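Cladlow Court Residents' Association
Building Fabric Group
Minutes of the meeting held 2 Aug 2022

Present: Ayodele Idahosa (chair), representatives of Blocks A, B and C, managing agent, minute taker.
Apologies: Block D.

1. Minutes of the June meeting

Agreed with one correction. Under item 4, "sash cord" should read "sash chain". The ground floor windows on the north side have been chain hung since the last overhaul.

2. Matters arising

2.1 Front entrance, Block A. The closer has been adjusted and the door now latches from a 300 mm opening. The agent will check it again when the heating comes on and the air pressure in the lobby changes.

2.2 Key register. Two keys to the roof access door are still not accounted for. Carried forward.

3. Window survey

The survey by Ranlow was circulated before the meeting. It covers 184 window openings in the four blocks. Basement lights and the stair windows in Block D were left out of the scope and will need a separate visit.

The main findings were read into the record:

Most of the box frames are sound above the sill. Decay is concentrated at the joint between the pulley stile and the sill, on the west and southwest faces. Moisture readings at that joint were high wherever the paint film had opened up along the end grain.

Putty failure is widespread on the upper sashes. The surveyor puts this down to the last repaint, when new paint was stopped short of the glass and did not lap onto it. A lap of 2 mm is recommended on all repainted sashes.

Meeting rails on the third floor are out of line on several windows. In most cases the sash weights do not match the weight of the glass, which was changed in some apartments without the weights being changed.
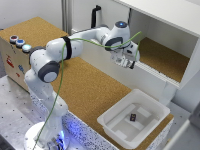
Block C asked whether the weights could be corrected without taking the sashes out, given that many apartments are occupied during the day. The agent replied that the pocket piece can be opened from inside with the lower sash removed, and that the upper sash can normally stay in place. Allow half a day per window, longer where the pocket has been painted shut or nailed.

Block C also asked that the surveyor's numbering be matched to the apartment numbers before any contractor is sent the schedule. Agreed.

Action: agent to issue a revised schedule with both sets of numbers.

4. Repair or replacement

4.1 The chair set out three options: repair with spliced hardwood sills and new putty; repair plus slim double glazing in the existing sashes; full replacement with new timber box sashes.

4.2 On the second option, the existing glazing rebates are too shallow for the unit offered by Gustow. The rebate could be deepened on the lower sashes, but the glazing bars on the upper sashes would be left too thin at the tenon. Gustow has confirmed in writing that it would not warrant units fitted to those bars. Block A asked for this letter to be kept with the minutes.

4.3 On the third option, the cost per opening was quoted at 706 before scaffolding, making good and decoration. The chair noted that this figure was for a plain two-over-two sash and did not cover the curved heads on the stair side. No price has been received for the curved heads.

4.4 Block B preferred replacement on the grounds that repaired sills would need repainting on a shorter cycle. The chair pointed out that new timber would need the same paint system and the same cycle on the exposed faces. Block B accepted this for the paint but maintained the point for the sills.

4.5 Secondary glazing was discussed as an addition to the first option. A horizontal sliding unit would line up poorly with the meeting rails. A vertical sliding unit fixed to the staff bead would line up, but would prevent the lower sash from being tilted in for cleaning. A lift-out panel held by clips was thought workable for bedrooms only.

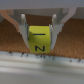

The fixing depth for the lift-out panel also depends on the shutter boxes. Where the original shutters survive, the panel has to sit in front of the closed shutter line or the shutters can no longer be used. The survey does not record which apartments have working shutters.

4.6 Agreed in principle to proceed with the first option, with secondary glazing left to individual apartments subject to a standard detail.

Action: chair to draft the standard detail. Action: block representatives to list apartments with working shutters.

5. Draft sealing

5.1 Samples of brush pile and silicone bulb seals were compared. Brush pile in a routed parting bead was preferred for the sides. The bulb seal was preferred at the head and sill, where the sash closes against the seal and does not slide along it.

5.2 The meeting rail needs a beveled seal set into the lower sash. Issa has offered to fit one window in Block B as a trial. The trial window should be on the west face and should be one with a matched set of weights, so that added friction can be judged fairly.

5.3 Kitchens and bathrooms with no mechanical extract are to be left unsealed at the head until ventilation has been checked.

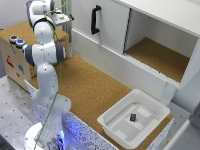

The same check should cover any room with an open flue. The agent holds records for Blocks A and B only, and will write to the remaining apartments.

Action: Issa to be instructed for the trial. Action: agent to complete the flue and extract records.

6. Ironmongery

6.1 Sash lifts and fasteners are to be removed, bagged by opening and refitted. Replacements are to match the existing pattern in size and screw centers.

6.2 Restrictors will be fitted to all lower sashes above ground floor level. The locking type was agreed. Each apartment will be issued one key, with a spare held by the agent.

7. Any other business

7.1 Block A reported a cracked pane in the rear stair window, second landing. Agent to tape and order glass.

7.2 Paint color for the sills was deferred until the sample boards are ready.

8. Next meeting

Date to be set once the revised schedule has been issued.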